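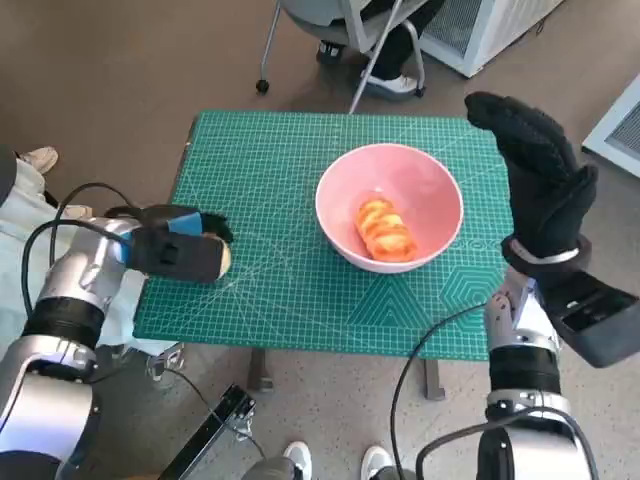

Can I get tour date alerts for one singer without signing up for every bit of celebrity news?

Skindeo lets you follow a single artist and switch off everything except tour dates, and the setting is on the artist's own page under Alerts.

Part 4: Setting up your artist alerts

Okay, you've made your account (Part 2) and picked your home town (Part 3), so now we get to the fun bit! I'm Gerardo Palumbo, I wrote most of this guide, and I've been running Skindeo alerts on my own phone since before we had a logo. I'll use the band Fontana all the way through, partly to keep the steps short and partly because I'm a huge fan and it's my guide.

Following an artist

1. Open Skindeo and tap the magnifying glass.
2. Type the artist's name. Three letters is usually plenty, so "Fon" brings up Fontana (and a wedding DJ with a similar name, check the genre line before you tap).
3. Tap Follow. The button turns into a check mark.
4. Tap the little bell next to the check mark. The Alerts page opens.

Note: Following an artist turns on every kind of alert. If your phone starts buzzing like crazy during an awards show, you skipped step 4.

Choosing what you hear about

5. On the Alerts page, you'll see switches for Tour Dates, Ticket Sales, Date Changes, New Music, Interviews and Gossip. Turn off the ones you don't want.
6. Leave Date Changes on. Please! This one covers canceled shows, new start times and venue swaps. I had it off last November, drove to Kivthorpe Hall for Fontana, and stood outside a locked door with a bag of merch money while the show went on in Brirton.
7. Under Distance, set how far you're willing to travel. The slider stops at 1000 miles. If you'd go farther than that (I have, no regrets), pick Anywhere.
8. Tap Save at the bottom of the page. Backing out with the arrow does not save anything. We know, we're fixing it.

Quiet hours

9. Go to Settings, then Quiet Hours, and pick a start and end time. I use 11 at night to seven in the morning.
10. If you want ticket sale alerts to come through anyway, turn on Let Sales Through.

Caution: Let Sales Through means exactly what it says. Some presales open in the middle of the night where you live, and the sale sound is a loud one. My wife would like me to mention that you can change the sound under Settings, Sounds.

Linking a fan club code

Some artists hand out presale codes to their fan club members, and Skindeo can hold on to yours so you're not digging through old email when the tickets go up.

11. On the artist's page, tap Fan Club, then Add Code.
12. Type the code the way it appears in your email, capitals and dashes included.
13. Wait for the green dot. It can take a minute or two on a busy day. If the dot stays gray, delete the code and add it again.

Caution: Codes are for one account only. If you lend yours to a friend and they add it first, it's theirs, and I can't move it back.

If your alerts don't show up

Check your phone's own notification settings first, that's the fix for most of the people who write to me. Next, make sure you're following the right page. Fan pages can look a lot like the real thing, and one unofficial Fontana page picked up nearly 1264 followers before we put a label on it. The official page has a star after the name.

Still nothing? Sign out, sign back in, and tap Send Test Alert at the bottom of Settings. If the test doesn't arrive, use the Help form and tell me which phone you've got and which artist you follow. Presale mornings are slow for replies, but I do read them all.

Part 5 covers sharing your show calendar with friends.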